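Progressives at 52 and I hate them, talk me down

Vision & Eyewear > Over 50 > General chat

mapleporch
Posted 04/09/2023
OK so I finally gave in and got my first pair of progressives. I'd been getting by with drugstore readers for years, had a pair in every room, one in the car, one in the garden shed. Then the eye doctor said my distance had slipped too and it was time for "real" glasses. I paid 700 all in, frames were Brasteck, lenses with the anti-glare stuff on top. And I feel seasick! Going down stairs is awful. The sides of everything swim when I turn my head. I've worn them a week and I keep sneaking back to the readers. Did anyone else feel like this? How long do I give it?

tuck_and_roll
A week is nothing. Took me most of a month. Wear them from the minute you get up and put the readers in a drawer where you can't reach them. Going back and forth is what drags it out, at least it was for me. Point your nose at what you want to look at and drop your chin on the stairs.

Gingersnap61
I'm going to disagree with the "just tough it out" crowd a little. I toughed it out for two months with my first pair and the lenses had been measured wrong. Fitting height was off. I only found out when I went to a different shop and the girl there put dots on the lenses with a marker while I was wearing them and went "oh no." They remade them and I was fine in two days. So yes give it time, but go back and have the fit checked first.

mapleporch
How would I even know if it's the fit though? The reading part does seem really low. I have to tip my head way back to see my phone, like I'm looking down my nose at it.

Gingersnap61
That's exactly what mine did. Go back!

old_sawhorse
Never got on with them. I went to plain bifocals with the line and I don't care who sees the line. Cost me 190 and I can read a tape measure and drive home. Everybody pushes progressives because they cost more, if you ask me.

tuck_and_roll
Come on, that's not fair. Some people do great in them. I can't work at a computer in bifocals at all, there's nothing in the middle for that distance.

old_sawhorse
Then get a pair for the computer. Two plain pairs still come in under 700.

tuck_and_roll
And then you're swapping glasses all day, and the whole point for mapleporch was to quit swapping glasses.

dottie_reads
Can I ask which lens you got? There's a big range. I had the cheap ones from Dollow the first time around and the clear part down the middle was so narrow I had to move my whole head to get across a newspaper column. Next time I got the Stustard wide ones, 200 more, and it was night and day. I grumbled about the money but I wear them from breakfast to bedtime. Frame size matters too. My sister bought tiny little frames and there was hardly any lens left for reading.

mapleporch
No idea which lens, the receipt just says "progressive standard." The frames are on the small side, now that you mention it — 32 high, if I'm reading the box right.

pale_harbor
Popping in to say please don't drive at night in them until you're comfortable. Also if you get flashes or a bunch of new floaters, that isn't a glasses thing, call the eye doctor right away. Not trying to scare you, I just think everyone our age should know that one.

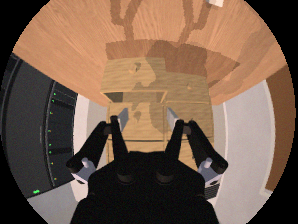
Wood drawer cabinet, round view

dottie_reads
Seconding pale_harbor on the floaters.

mapleporch
Update! Went back to Jakubowski Optical, where I bought them. The man who checked them was very nice about it. He did the dots like Gingersnap said and the reading part was sitting too low on both sides. He bent the nose pads to bring the frames up and said if it isn't better in two weeks they'll remake the lenses at no charge. Already easier on the phone. Stairs are still weird.

Gingersnap61
So glad!! Get that remake promise in writing, though.

old_sawhorse
Glad it's better. I'm still keeping my bifocals.

tuck_and_roll
Stairs come last. Hold the rail and keep that chin down.

mapleporch
Will do. Readers are in the drawer as of this morning, except the shed pair. I need those for the seed packets.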